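Upholsterer and Pattern Cutter, Residential Workshop

Hodthorpe Upholstery
Full time, on site
Reports to: Yesenia Arriaga, workshop manager

Hodthorpe Upholstery is hiring an experienced upholsterer who can also cut patterned fabric. The position is full time and permanent, and we would like the new person to start in September. The shop has 14 people on staff, most of them at the bench. We reupholster and repair household furniture for private customers, and we take in a smaller amount of work from furniture stores and interior designers.

The opening comes from a retirement. Edvin Björklund has run our cutting table for many years and will stay on part time through the fall to train the person who takes over. You would spend the first weeks working next to him, then split your time between cutting and bench work depending on what is in the shop.

What the work is

Most pieces come in as sets: a sofa with one or two matching chairs, sometimes with an ottoman. You will strip old covers, check frames and springs, replace webbing and padding where needed, cut and sew new covers, and fit them. A normal three-seat sofa with loose seat cushions stays with one upholsterer from start to finish. Larger orders are shared between two people.

You will also go out on home visits about once a week with Kimie Yokoyama, who does our estimates. On these visits you measure the furniture, look at its condition, and help the customer choose a fabric that will suit the piece and the way it is used. You need to be comfortable talking with customers in their own homes and giving a straight answer when a piece is not worth the cost of the job.

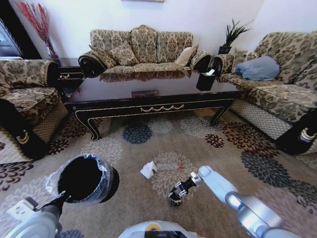 Pattern matching takes up the largest part of the cutter's day. A small all-over print is forgiving, and a plain fabric is more so, but a lot of our customers want a large repeat. On a damask with a scrolling floral, the design has to be planned across the back, the seat and the rolled arms before any fabric is cut, and then carried over to the armchair so that the two read as a set. A patterned cushion in the same cloth needs its own place in the layout, and a chair skirt in a second pattern such as a lattice has to be cut to hang straight. You should be able to work out the yardage for a job like that on paper, with the repeat included, and be close enough that we are not reordering.

Day to day, you will:

Take measurements and write up cutting plans
Calculate yardage and place fabric orders with the office
Cut fabric, leather and vinyl by hand and with a straight knife
Sew covers, welting, zippers and skirts on an industrial walking-foot machine
Tie springs, replace webbing and foam, and rebuild arms and edges
Fit and finish covers, including hand stitching and tacking
Make small frame repairs (re-gluing, corner blocks, dowels)
Keep job cards up to date
Help load and unload the van when a set comes in or goes out

What we are looking for

Required:

At least 2 years of paid upholstery work, or a completed trade program with shop experience
Able to cut and match patterned fabric without supervision
Confident on an industrial sewing machine
Able to read and write job cards in English
Able to lift one end of a sofa and stand for most of the day
A valid driver's license

Helpful, but we can teach it:

Eight-way hand-tied springs
Deep buttoning
Leather work
Making slipcovers
Reading a designer's drawings

We do not ask for a degree. If you learned in a family business or on your own and have been paid for the work, that counts. Tell us what you did and for how long.

Hours and pay

The shop is open from 7:00 a.m. to 3:30 p.m. with a half-hour lunch break. Home visits are sometimes in the early evening, and you can start later on those days. There is no weekend work.

Pay for this position is $3,523 per month to start, reviewed after six months. Overtime is paid and is by agreement. We offer health insurance after the first full month, paid holidays, and paid vacation. The shop supplies machines, air tools, shears and work aprons. Many of our people prefer their own hand tools, and there is a locked cabinet for them.

The workshop

We are in the old Cunness mill building, on the ground floor, with a loading door at the back and free parking. The cutting room has its own door and good daylight from the north side. Fabric is stored upstairs, and there is a freight elevator. The bus stops at the end of the street.

How to apply

Send a short letter and a list of your past jobs to Ingegerd Ljungberg in the office, by mail or in person. Please include photos of three to five pieces you have finished. At least one should be in a patterned fabric, and a close view of the seams is more use to us than a view of the whole room. Say which parts of each job you did yourself.

We will invite a few people for a paid trial day. You will lay out and cut a seat cushion and a back panel in a fabric with a large repeat, sew the cushion, and strip one dining chair. Lunch is provided. We will also ask for two references, and we do not contact your current employer without your permission.

Questions about the work itself can go to Yesenia Arriaga, who is easiest to reach at the shop before 9:00 a.m. Questions about pay, insurance or start dates should go to Ingegerd.

Applications are read as they come in, and the listing will be taken down when the position is filled.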